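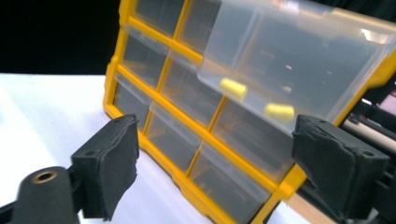
Felexの回転カッティングマット、半年使ったのでたっぷり書きます
2024年5月24日

パッチワークの道具は増やさない、と毎年のように誓っては破っている私ですが、去年の11月に買ったFelexの回転カッティングマットは、買ってよかった！と胸を張って言えるものだったので、まとめて感想を書いておきます。長いです。お茶でもいれてから読んでください。

まず何の道具かというと、名前のとおり、くるくる回る丸いカッティングマットです。土台の板の上に円形のマットが載っていて、布を置いたまま手で回せます。布を動かさずに向きだけ変えられるので、ロータリーカッターで四辺を順番に切り落とすときに、体をひねったり、机の反対側に回り込んだりしなくて済みます。

買ったのは直径30センチのもの。これより大きいサイズも売っていて、お店の棚の前でかなり悩みました（悩みすぎて、連れてきた家族は先に喫茶店へ行ってしまいました）。結局、ミシンの横に出しっぱなしにできる大きさがいいと思って小さいほうにしたのですが、これについては後で書きます。ちょっとだけ後悔もあるので。

それまで使っていたもの

もともとは、よくある四角い大判マットを机に敷きっぱなしにしていました。布を帯状に切るのも、ブロックの仕上げに端をそろえるのも全部この上です。帯を切るぶんには何の不満もありません。今でもそれは大判マットでやっています。

困っていたのは端をそろえるほうです。四角つなぎや三角つなぎを縫い終わって、アイロンで押さえて、さあ大きさを合わせて切りそろえましょう、という場面。右と上を切って、ブロックを半回転させて、定規を当て直して、残りの二辺を切る。このときの「ブロックを半回転」がくせものなんです。指でつまんで持ち上げて置き直すと、バイアスの縁が少し伸びる。縫い代の倒し方がずれる。マットの上の細かい糸くずも巻き込む。ひとつだけならどうということもないのに、たくさんやっていると、最後に並べたときに角がぴたっと来ない列が出てきます。

マットごと回せばいいのでは、と大判を力ずくで回したこともあるんですが、上にあった待ち針のケースが机から落ちて大変なことになりました。二度とやりません。

開けてみて

箱は思ったより薄くて、本体のほかに入っていたのは一枚ものの説明書だけ。組み立てはなし。土台の裏に細いすべり止めが貼ってあって、机に置くとぺたっと落ち着きます。

回してみた最初の感想は「あ、重いな」でした。もっと軽やかに、指先でふわっと回るものを想像していたんです。ところがこのマット、わざとなのか、ちょっと抵抗があります。手のひらを軽く置いて押してやると、ぬるっと回って、離したところで止まる。最初の晩は「これ、はずれを引いたかな」と思いながら使っていました。

次の日に考えが変わりました。定規を置いてカッターを引くとき、マットが勝手に動かないんですよね。この重さがちょうどいいブレーキになっている。お教室で触らせてもらった別の回転マットは、するするとよく回るかわりに、切っている最中に少しだけ逃げる感じがあって、私は怖くて使えませんでした。ゆっくり回るほうが私は断然好きです。好みが分かれるところなので、触れるお店が近くにあるならぜひ触ってから決めてください。

なお、ロック機構はついていません。値段の高い機種には、つまみをひねると回転が止まるものもあるそうですが、Felexのこのマットにはなし。半年使って、ほしいと思ったことは一回だけです（それも後で書きます）。

実際に作ったもの

感想だけ書いても伝わらないと思うので、何を作りながら使ったかも書いておきます。

最初に取りかかったのは、仕上がり10センチの三角つなぎのブロックを100枚はぎ合わせる、ひざ掛けです。冬のあいだに仕上げるつもりで、藍色と生成りと、差し色にからし色。からし色は入れすぎると全体がそれに見えてしまうので、隅のほうへ向かって少なくなるように配置しました。

三角つなぎは、少し大きめに作って最後に切りそろえる方法でやっています。正方形を中表に重ねて対角線の両側を縫い、真ん中で切って開く、いちばんおなじみのやり方です。ぴったりの大きさで裁って縫える方はそれが早いのでしょうけれど、私は縫い代が日によって太ったり痩せたりするので、後で切る前提でないととても無理。

で、この「切りそろえ」です。回転マットの出番！　ブロックの縫い目を定規の45度の線に合わせて、右を切る、上を切る。マットを半回転。定規を当て直して、また右、上。布には触りません。縫い目に指をかけなくていいので、アイロンで寝かせた縫い代がそのまま寝ています。

夜にラジオを聞きながらやっていたら、まとめて切っておこうと思っていた分がするすると片付いてしまって、ひとりで声を出して喜びました。これまでは切りそろえの日というと、腰が痛くなる日、ため息の日だったんです。立ったまま同じ場所で、手首だけ動かしていればいいのがこんなに楽だとは。

はぎ合わせたときの角の合い方も、目に見えて良くなりました。もちろん全部がぴたりというわけにはいかず、からし色の近くにひとつ、どうしても山の先が欠けてしまったところがあります。これは切り方のせいではなくて、眠いのに縫ったせいです。ほどくのも面倒でそのままにしました。使っていると全然気になりません。

その次は、帆布と綿のはぎれで小さなペン立ての敷物やコースターをいくつか。コースターは角を丸く落とす形にしたのですが、丸いカーブを切るのにこのマットがまた良い。片手でカッターを構えて、もう片方の手でマットをゆっくり送ってやると、カーブがカクカクしません。説明書には直線の使い方しか載っていなかったので、正しい使い方かどうかはわからないけれど、型紙の縁に沿って少しずつ切るなら問題なくできました。刃は小さめのものに替えたほうがやりやすいです。大きい刃だと曲がりきれずに外へふくらみます。

それから、春に入ってからはアップリケの葉っぱ。黄緑の無地を何種類か集めて、細長くて少し反った形の葉をたくさん切りました。
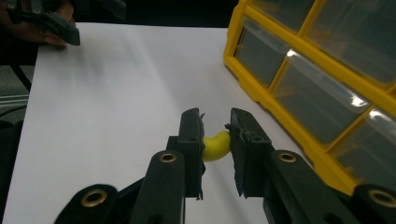 この葉っぱ、接着芯を貼ってから切るのですが、芯の裏の紙が硬いので、マットの上で紙がすべらないかどうかが心配でした。結果としては、そこそこすべります。布だけのときはマットの表面がちゃんとつかんでくれるのに、紙が下に来ると急に頼りなくなる。私は切りたいものの下に薄い木綿を一枚敷いて、いっしょに切ってしまうことにしています。もったいないけれど、捨てるようなはぎれなら惜しくもないので。ロックがほしいと思った一回というのもここです。紙がすべって、それを押さえようとした手でマットまで回してしまい、葉っぱが一枚、途中から妙に太くなりました。それはそれで葉っぱらしかったので使いましたけど！

定規との相性

ここは大事なので詳しく書きます。回転マットは、定規選びを間違えると魅力が半分になります。

長い定規はだめです。丸いマットからはみ出した部分が土台や机に当たって、回すたびに定規を持ち上げることになります。私は最初、いつもの長いものをそのまま使っていて、どうにもリズムが悪く、マットのほうを疑っていました。

今使っているのはEstebanの正方形の定規です。回転マットの中に余裕をもって収まる大きさで、対角線が一本すっと通っているもの。線が細くて、色が一色しかないのが気に入っています。二色刷りの定規のほうが濃い布でも薄い布でも見えて便利、というのはよくわかるのですが、私は線が多いとどれを見ていいかわからなくなるたちなんです。Estebanのは必要な線しかない感じがして、目が疲れません。

ただし、裏のすべり止めは弱いです。買ったままだと、力を入れた瞬間に角がつるっと逃げます。市販の透明なすべり止めシールを四隅に小さく切って貼ったら解決しました。貼りすぎると今度は定規が布に引っかかって、位置の微調整がやりにくくなるので、ほんの少しがいいです。私は欲張って真ん中にも貼り、すぐはがしました。

それと、Estebanの定規は角がけっこう鋭いです。引き出しに裸で入れると、ほかのものに傷をつけます。私はフェルトを二つ折りにして縫っただけの袋に入れています。

カッターと刃のこと

ロータリーカッターは以前から使っているもので、特に何というものでもありません。替え刃はTrulterovのものを試しました。手芸仲間が「切れ味が長持ちする」と言っていたのがきっかけです。

切れ味、最初は本当に気持ちがいいです。木綿を四枚重ねても、力を入れた感じがしないまま端まで行きます。新しい刃に替えた日は、用もないのに布を切りたくなりますよね。なりませんか。

長持ちするかどうかは、私の使い方ではそこまで差を感じませんでした。接着芯の紙を切っているから、というのが大きい気がします。紙用の刃と布用の刃は分けましょう、とどの本にも書いてあるのに、面倒がって分けていなかったのは私です。この春からようやく分けました。古くなった布用の刃を紙用に下ろすようにしたら、新しい刃がちゃんと長くもっています。当たり前のことを、ずいぶん長いことやってこなかったなあと思います。

Trulterovの刃でひとつ気をつけたいのは、油がやや多めについていること。替えてすぐに白っぽい布を切ると、縁にうっすら筋がつくことがあります。替えたらまず、いらない布で何度か空切りしてください。私は生成りのブロックでやってしまって、洗ったら落ちたものの、しばらく心臓に悪かったです。

マットの表面の持ち

半年でどれくらい傷んだか、気になる方が多いと思います。

表面は、中央から少し外れたあたりに細かい切り跡が集まっています。切りそろえの作業は、いつも同じ場所に定規の縁が来るので、当然そうなります。今のところ、糸が引っかかったり、刃が溝に取られたりはしていません。ただ、斜めの光で見ると跡ははっきりわかります。

このマットの良いところは、丸いので、置き場所を少し変えるだけで切る場所を散らせることです。気がついたらブロックを中心から少しずらして置くようにしています。毎回は忘れます。

手入れは、糸くずを粘着ローラーで取って、たまに固く絞った布で拭くだけ。冬のフリースのような毛羽の出る布を切ると、切り跡の溝に繊維が入り込んで白っぽくなります。こうなったら、消しゴムで円を描くようにこすると、おもしろいくらい取れます。消しかすが土台とのすき間に入らないように、マットを少し傾けてやるのがこつです。

このすき間がですね、私が気になっている点の筆頭です。円形のマットと土台のあいだに細いすき間があって、糸くずがどんどん入ります。入っても回転には響かないようなのですが、見えるところにゴミがたまるのは気持ちのいいものではありません。マットは簡単には外せない作りで、説明書にも外さないようにと書いてあります。私は爪楊枝の先に両面テープを巻いたものでつついて取っています。次の型では、ここを何とかしてほしい！

熱には注意

これは失敗談です。切りそろえとアイロンを交互にやっていると、つい、ミシンの横の狭いところに小さいアイロンとマットが並びます。アイロンを直接当てなければ平気だろうと思っていたのですが、押さえたばかりの熱いブロックをそのままマットに置いて切り続けていたら、その日の終わりに、マットの真ん中がほんの少し浮いているように感じました。

慌てて片付けて、平らな本を載せて一晩置いたら、翌朝には気にならなくなっていました。本のおかげなのか、放っておいても戻ったのかはわかりません。それからは、アイロンのあとのブロックは一度、木の板の上で冷ますようにしています。冷ましたほうが縫い目も落ち着くので、結局そのほうが仕上がりもきれいです。

同じ理由で、夏の車の中に置きっぱなしにするのもやめたほうがいいと思います。お教室に持っていく方は特に。

持ち運びについて

お教室といえば、このマット、持ち運びは可能です。可能なんですが、意外と重い。布や裁縫箱と一緒だと肩にきます。丸いので、手提げの中での収まりもよくありません。四角い鞄に入れると四隅が余るし、丸いものに合う鞄なんて持っていない。

結局、自分で袋を縫いました。キルティングの布を丸く二枚裁って、まちを付けて、ファスナーをぐるっと半周ちょっと。ピザの箱みたいなものを想像してもらうと近いです。取っ手をつけたら、それなりにさまになりました。内側にポケットを付けてEstebanの定規を入れているのですが、深さを測りそこねて上の角が少し飛び出しています。直そう直そうと思って、そのままです。

この袋の作り方は、そのうち別の記事にします。ファスナーのカーブのところで苦労したので、書くならそこを丁寧に書きたいです。

大きさの話、もう一度

さて、後回しにしていた大きさのことを。

直径30センチの丸の中に収まる正方形というのは、思ったより小さいです。丸ですからね、四隅が削れるわけで、四角いマットの感覚で考えると足りません。仕上がり10センチのブロックなら何の心配もなく、定規を置いてもまだ余白があります。ひとまわり大きいブロックでも大丈夫。けれど、サンプラーキルトによくあるような大きなブロックになると、角がはみ出して土台に落ちます。

はみ出した角は切れません。切ろうとすると土台に刃が当たります（少し当てました。浅い傷が残っています）。大きなブロックを主に作る方は、迷わず上のサイズを買ってください。私がお店で迷ったときに誰かに言ってほしかったことなので、太字にしたい気持ちで書いています。

じゃあ私は買い直すのかというと、今のところその気はありません。小さいほうはミシンの横に常に出しておけて、これが思った以上に使う回数を増やしてくれました。縫って、座ったまま少し横を向いて、切って、また縫う。出すのが面倒な道具は、どんなに良くても私は使わなくなるんです。押し入れの奥にある立派な刺しゅう枠スタンドのことは、今日は思い出さないことにします。

左利きの方へ

私は右利きなので全部は語れないのですが、左利きの友人がうちに来たときに使ってもらいました。回転の向きはどちらでも同じ重さだし、目盛りの数字も上下左右から読めるようになっているので、右利きとの差はほとんど感じないとのこと。「今まで使った裁断道具でいちばん人に優しい」とまで言っていました。帰りに自分でも注文していたので、お世辞ではなかったようです。

その友人の指摘でなるほどと思ったのは、目盛りの色のこと。Felexのマットは濃い緑の地に薄い黄色の線で、緑や黄色の布を置くと、線が布の縁に紛れて見えにくいんですね。私は定規の線しか見ていなかったので気づいていませんでした。マットの目盛りに合わせて切る習慣のある方は、ここは確認したほうがいいです。

どこで買ったか

私はUlanceという手芸の通販で買いました。お店で実物を見て迷ったあげく、いったん帰って、やっぱりほしいと思って夜中に注文したという流れです。お店の方、ごめんなさい。糸はたくさん買っています。

Ulanceは会員になると10パーセント引きの券をくれるときがあって、ちょうどそれが使えました。届くのは早かったです。梱包は丸いものを四角い箱に入れて、まわりに紙を詰めただけの簡単なものでしたが、角がないので傷みようがないのか、きれいな状態で来ました。替え刃も同じところで頼めるので、まとめ買いには便利です。布は、画面の色と実物がわりと違うことがあるので、私はここでは無地しか買わないことにしています。

どんな人に向くか

小さなブロックをたくさん作る方には、もう、強く強くおすすめします。三角つなぎ、ログキャビン、ナインパッチ。縫ってから切りそろえる派の方なら、最初の晩から違いがわかると思います。最初の晩は重さに戸惑うかもしれませんが、そこは一日待ってください。

肩や腰がつらくて裁断が億劫になっている方にもいいと思います。立ち位置を変えずに済むのと、腕を大きく伸ばさなくていいのとで、私は次の日の肩が違いました。

反対に、手で型紙を写してはさみで切る方には、ほぼ出番がありません。服を縫う方にも小さすぎます。六角形のペーパーライナーをせっせとくるむ方は、紙を切るのに使えなくもないけれど、先に書いたように紙はすべるので、別の道具のほうがいいでしょう。

大判マットの代わりになるかと聞かれたら、なりません。帯を裁つのは大判、そろえるのは丸、と両方使うのがいちばん気持ちよく進みます。場所を取るのは確かなので、片方しか置けないなら大判を残してください。

細かいことをいくつか

使い始めてしばらくは、新しい樹脂のにおいがしました。窓際に立てかけておいたら数日で気にならなくなりました。直射日光は避けたほうがいいと思うので、カーテン越しに。

猫のいるおうちは、回るものなので、たぶん遊ばれます。妹の家に持っていったら、布を置く前に猫が座りました。降りてもらうのに時間がかかりました。

土台のすべり止めは、机の上に布が一枚でも敷いてあると効きません。テーブルクロスの上で使うときはめくってください。机が少しでも粉っぽいときも効きが落ちます。チャコの粉を使う方は、机のほうを先に拭くといいです。

あと、カッターを使わないときは必ず刃をしまうこと。回転マットの横に刃を出したまま置くと、マットを回した拍子に手の甲が寄っていきます。四角いマットのときとは手の動く範囲が違うので、これまで平気だった置き場所が平気でなくなります。私はカッターの定位置を、机の奥のほうへ移しました。

いまは次のキルトの準備中です。ひざ掛けで余った藍色がだいぶあるので、それをオハイオスターにしようかと、方眼紙に描いては消しています。星の先がきちんと尖るかどうかは切りそろえ次第なので、今度こそ一か所も欠けずに行きたい。からし色はもう使い切ってしまって、代わりに何を合わせるかがまだ決まりません。れんが色か、思いきって薄い水色か。合わせてみてよかった組み合わせのある方、コメント欄で教えてもらえたらとてもうれしいです！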